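The dish room at the Jaramillo Street hall is open again, and I got to spend most of an afternoon in there, so here's the news while it's still fresh. I went over meaning to stay for coffee and ended up drying pans until the lights came on outside!

For anyone who missed it, the room had been shut since the pipe behind the back wall gave out. We all got used to carrying cups across to the annex and back, and I think I wore a path in the grass. The plumber came and went a few times, the floor got patched (it's a slightly different gray near the door, you'll spot it), and as of this month you can walk in and turn on a tap like a normal person.

## What it cost

The final bill for the pipe and the floor was more than we had put away, so the November supper covered the rest. King-fai Huang ran the kitchen that night and fed a very full hall on noodles, greens and that ginger broth people keep asking me about. I don't have the recipe. I've asked him twice! The supper cleared 2000 dollars, and after the last invoice there was 237 left over, which went straight into the jar for new tea towels and a decent drying rack.

I should say the old rack is still there too. It leans, and I've grown fond of it, but please put the heavy pans on the new one.

## Sorting out the shelves

The bigger job was the stuff. Everything from the old cupboards had been sitting in boxes in the hallway, and when we opened them up it was a bit like somebody else's attic. King-fai got a list going on the back of a supper flyer and we ended up with 297 pieces on it, counting lids (I argued against counting lids and lost). Plates went back on the low shelf where the kids can get to them. The big serving bowls are up high now, and there's a step stool from Rarari, the little hardware place by the bus stop, who let us have it for next to nothing since one of the feet was missing. We've put a new foot on it.

We also found 17 forks that belong to no set at all. They're in the drawer to the left of the sink, and if you recognize one, take it home with my blessing.

Some things didn't make the cut. Chipped mugs went, and so did a colander with a hole bigger than the other holes. The casserole dish with the painted lemons is safe, before anyone writes in. I know how people feel about that dish, and it's wrapped in a towel on the second shelf, behind the pitchers.

## Basins and tubs

We've gone over to plastic basins for moving odds and ends around, and I'm a convert. The boxes got soggy on the bottom every time someone set one down by the sink, and I was tired of picking wet cardboard off my sleeves. A basin you can just rinse out and use again. They stack, they're light, and you can carry one on your hip while you hold the door with your foot, which I did more times than I'd like to admit.

The oval ones are my favorite. You can drop something flat in at a slant, tuck smaller bits down at the bottom, and set the whole thing on the table until you figure out where it all lives. King-fai prefers the square tubs because they line up better on the shelf, and we've agreed to disagree. Blue-teal is the color to look for if you're after an oval one.

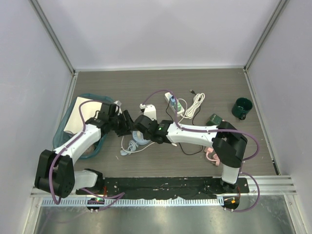
## Hours and what we still need

The room is open every morning from nine until noon, and again from four if there's something on in the main hall. The key is on its old hook. Please wipe down the counter before you go and leave the window open a crack, as the new floor patch still smells a bit.

We could use a few things, if you're clearing out at home:

- tea towels, any color, as long as they've been washed a few times (new ones just push the water around)
- a big stockpot with a lid that fits
- another basin or two, oval please, whatever King-fai tells you
- shelf liner, and Saltico on the corner has the roll kind that doesn't curl

Leave them on the bench inside the side door with a note saying who they're from, so I can thank you properly.

Bridar, the bakery, is sending over a tray of rolls for the first Sunday-best lunch in the new room, and there'll be soup. Come hungry, and bring your own spoon if you're picky about spoons, because the forks aren't the only thing in that drawer that doesn't match.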